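Parish Register Indexing: Progress and Changes to the Transcription Rules

July 7, 2021

The Tumside parish project has now indexed 653 burial entries from the second Jerkidstead register. The marriage and baptism volumes remain as they stood in February, when the last full file went out to members. This item sets out what has been added, how the entries were read, and three changes to the rules for anyone submitting transcriptions.

Coverage

The second Jerkidstead register opens partway through a year. The first register ends on a damaged leaf, and the lower half of that leaf is gone. Any burial entered there is lost unless a bishop's transcript for the same year survives. The transcripts for Jerkidstead are patchy and were made by at least two clerks, one of whom left out occupations and most ages. Where a transcript has been used to fill a gap, the source column reads BT. Where both sources exist and disagree, both readings are given and neither is preferred.

Nindent was a chapelry of Jerkidstead and had no burial ground of its own for most of the period. Nindent families therefore appear in the Jerkidstead book, sometimes with the residence noted and sometimes without it. A missing residence does not mean that the person lived in Jerkidstead proper. Members tracing a Nindent line should search the whole file by surname and leave the place filter off.

Burials at Tumside itself are in a separate volume. It has been photographed but not transcribed, and requests for single entries can be handled if a year and surname are supplied.

Dates

Entries before the calendar change are now shown in double form for dates between January 1 and March 24, with the old and new year separated by a slash. Earlier versions of the index gave only the year as written by the clerk. That produced some impossible results, including infants buried a year before they were baptized. If you copied any of these dates into a family tree program before February, check them against the current file. The program may have accepted the date without a warning.

The clerk who kept the book in its middle section was inconsistent. He began the new year in March on some pages and in January on others, and for 3 years running there is no way to tell from the page which he meant. Those entries carry a question mark in the date column. Please leave the question mark in place when quoting them.

Surnames

The surname Yen has caused more correspondence than any other in the file. It appears in the register as Yen, Yenn, Yene and Hyen, and in one hand the capital Y is close enough to a capital G that earlier transcribers read Gen. All of these are now grouped under Yen in the standard surname column, with the spelling on the page kept in the column beside it. Grouping is a search aid only. It is not a claim that every person in the group belongs to one family, and the Hyen entries in particular cluster in Nindent and may have a separate origin.

The number of Yen entries in the burial file is 70. Of these, 20 give a parent's or husband's name. The remainder give a name and date and nothing more, and cannot be assigned to a household without help from wills, leases or the marriage book.
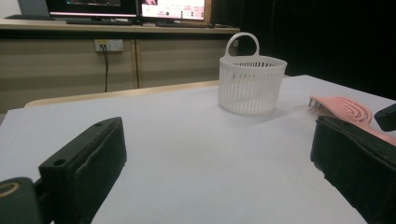
One reader in the Nindent line objects to the grouping and writes that the Hyen spelling is steady across four generations of leases, always with the H, and that merging it with Yen will send beginners after the wrong grandfather. The same reader asks for a separate standard form, and points out that the G readings should go back to the page for a second check before they are moved anywhere.

The second point is accepted, and the G entries will be read again by someone who has not seen the earlier transcription. On the first point, the grouping will stay for now. A separate standard form would hide the Hyen entries from anyone searching under Yen, and some of those searchers do need them. A note has been added to the surname column for every Hyen entry, directing the user to the leases. If the lease evidence can be sent in with dates and references, it will be printed in full in a later issue.

Changes to the rules

First, abbreviations in forenames are to be copied as written. Do not expand Jno, Wm, Thos or Margt in the main column. The expanded form goes in the standard forename column, and where the abbreviation could stand for more than one name, the standard column is left blank. Jno and Jon have been mixed up repeatedly. The first is normally John and the second is often Jonathan, but the clerks did not always keep to this.

Second, relationship words are to be copied exactly. "Son in law" in these registers can mean stepson, and "cousin" can mean nephew or niece. A transcriber who replaces the word with the modern meaning has made a decision that the user cannot see or undo. The same applies to "senior" and "junior," which separate two living men of the same name in the parish and do not have to be father and son. When the older man died, the younger could become senior, so that one man may carry both labels in the course of his life.

Third, uncertain letters go in square brackets and lost letters are shown by a row of dots within brackets. A guess from a printed pedigree must not be used to fill a gap. Several pedigrees of Jerkidstead families are in circulation and most of them trace back to a single manuscript whose compiler gave no sources. If a transcription has been completed from the pedigree and the pedigree is then "confirmed" from the transcription, the error becomes very hard to remove. Two cases of this were found in the old file and have been corrected.

Infant burials

Many infant burials name only the father, and some give no forename for the child. These are entered as "child of" followed by the father's name as written. Matching them to baptisms should be done with care. A couple who lost a child often gave the same name to the next one, so a baptism followed by a burial and then a second baptism under the same name is a common pattern and should not be treated as a clerical error. A baptism with no matching burial is not proof of survival either. The book has gaps, and some families buried in the neighboring parish.

Submitting work

Transcriptions should be sent as a plain table with one entry per row. Keep the page number and the position of the entry on the page, even for entries that seem to be duplicates. Duplicates are useful – in the Jerkidstead book the clerk seems to have copied up from rough notes, and where he copied the same burial twice the two versions often differ in age or residence.

Do not sort the table before sending it. The order on the page helps with dating, and a sorted table has to be rebuilt by hand.

Corrections to published entries should quote the page number, the current reading and the proposed reading, with the reason. Corrections based on a family Bible, a headstone or a will are welcome but are recorded in the notes column, and the register reading is left as it stands. The index reports what the register says, including where the register is wrong.

The marriage volume for Jerkidstead is next in line. Its first section is in a cramped hand with heavy show-through, and pages will be given out in small batches to members who have already completed work on the burials. Witness names will be transcribed for the first time, in separate columns, with marks and signatures distinguished.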